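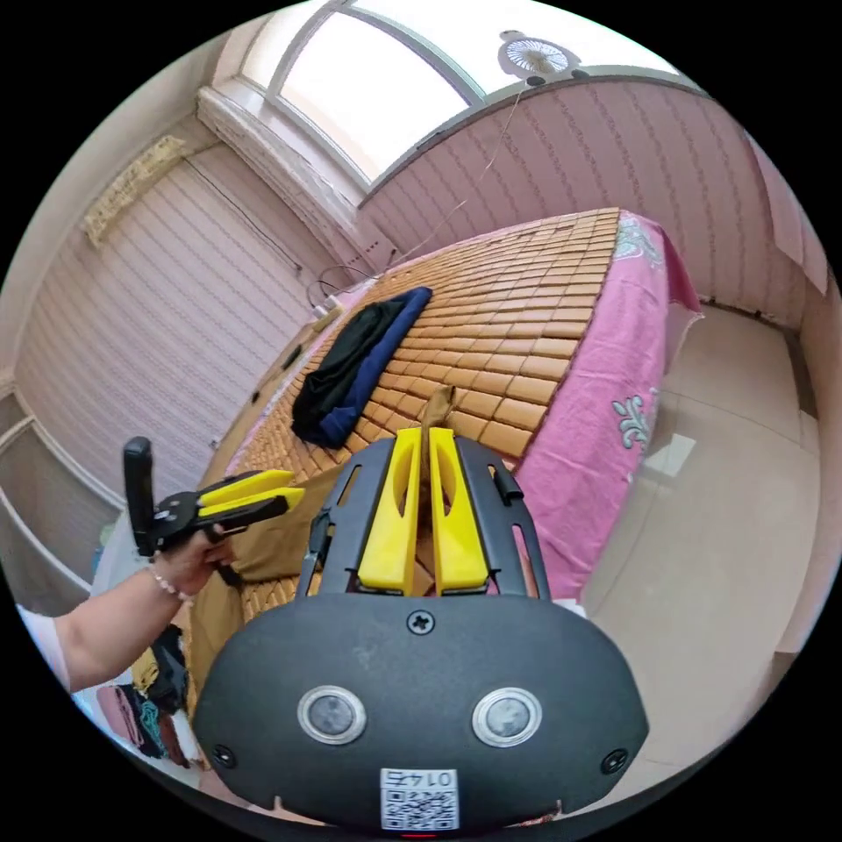 *Tan cloth strip with a frayed tip, lying against the bed mat.*

## Controlling fray on cut cloth strips

Woven cloth cut along the grain sheds its outermost threads first. Shedding continues until the edge is locked mechanically, bonded or folded out of reach. The method depends on fibre content, so identify the fibre before choosing one.

### Burn test

Snip a few threads and hold them in metal tweezers over a sink.

- Cotton, linen: burns quickly, smells of paper, leaves soft grey ash.
- Wool, silk: burns slowly, smells of hair, crushes to black grit.
- Polyester, nylon: shrinks from the flame and sets as a hard bead.

Blends give mixed results. Treat them as cotton for sealing and as synthetic for ironing.

### Edge treatments

**Pinking shears.** Suitable for tightly woven cotton that will be washed seldom. Of little use on open weaves. The zigzag shortens each loose thread but does not lock it.

**Zigzag stitch.** Set the width to 3 mm and the length to 1.5 mm. The right-hand swing of the needle should land just past the raw edge. On strips narrower than 20 mm, put tear-away paper underneath or the feed dogs will chew the start.

**Liquid sealant.** Apply with a toothpick along the outer 2 mm only. It darkens some colours, so test an offcut. We use the Denura 50 mL bottle; the cap clogs if stored on its side.

**Heat.** Synthetics only. Pass the edge beside the flame, never through it. Allow the bead to harden before handling.

**Double fold.** Strongest of the lot. Allow 12 mm per edge, press 6 mm, fold again, press, then stitch close to the inner fold.

### Strip ends

Ends fray faster than sides, as the short cross threads have nothing holding them. Trim back to sound weave, square the cut, and run two rows of straight stitch 3 mm apart. For ties and drawstrings, a single overhand knot is adequate if the tail is left at 15 mm or longer.

### Washing

Unfinished strips go in a mesh bag, cold cycle, low spin. Clear the lint filter afterwards; long threads wrap around the agitator spindle and are a nuisance to pull out. Line dry. Do not pull hanging threads. Cut them flush.

### Storage

Roll strips around a cardboard core, raw end inward, and pin through two layers. Label with fibre and width in centimetres.

*Revised July 1, 2022. The heat section replaces the version from May.*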